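Can a machine do my chores yet?
Posted 15 June 2025

Since I moved to Tamstead I have the same discussion every weekend at breakfast, and it is always about the dishes. My family believes that in a few years a robot will wash them. I work in a small testing lab, where I move plastic plates from one place to another for a good part of the day, and I am less sure. So I decided to write down what I think, as simply as I can.

On the shop floor the answer is already yes, if the work is made for the machine. At my first job, in a packing hall in Trosham, an arm put jars into boxes. It handled 623 jars in one hour and did not get bored. But someone had to bring the jars in straight rows, and if one jar was lying on its side, the whole line stopped and a person had to come.
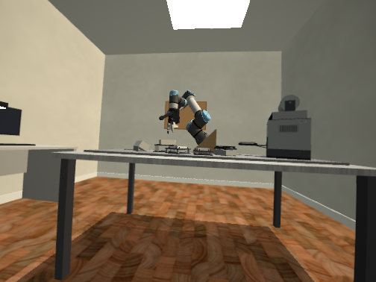
Lab chores are somewhere in the middle between the packing hall and the kitchen. You take a plate, you put it on the tray of the instrument, you wait, you put it back. The plates are all of nearly the same size and they have their holders. This is a great help to an arm with only two fingers. I would call it housework with very good order, the kind of order my mother wanted and never received from us.

Still there are many small things which I do without thinking. I notice that a plate sits a little crooked and push it with my thumb. I see that a lid is still on. For each of these, a person must write a rule, or the arm must learn it from many repetitions, in simulation first and later on a real bench.

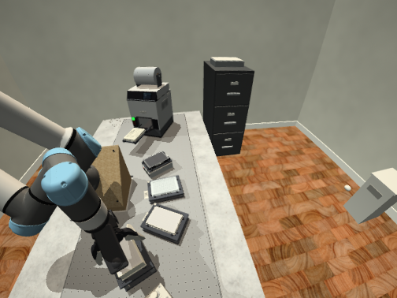
My own kitchen has no holes in regular rows and nothing in it has a fixed place. Last September I bought a floor cleaning robot, a Mokgethi, for 449 dollars. It does the hallway well. In the bedroom it eats the socks, and it has been stuck under the same chair 8 times. I like it anyway. I have learned to pick up everything before I start it, so a part of the chore came back to me in another form.

For folding laundry I would wait longer. A shirt has a different shape each time you drop it, and a plate does not. Dishes I would put between these two, because a cup is hard but wet, and glass is difficult for cameras.

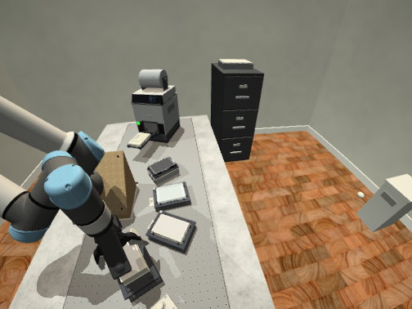
Walstead wrote to me after my last post that I am too careful, and that three years ago I would have said the same about the jars. According to this comment, the gripping is nearly solved and what remains is the price. Maybe so. I answered that I will believe it when a machine empties my dishwasher and puts the big pot where I can find it again.

Until then I wash on even days and my brother washes on odd days, and we still argue about the months with 31.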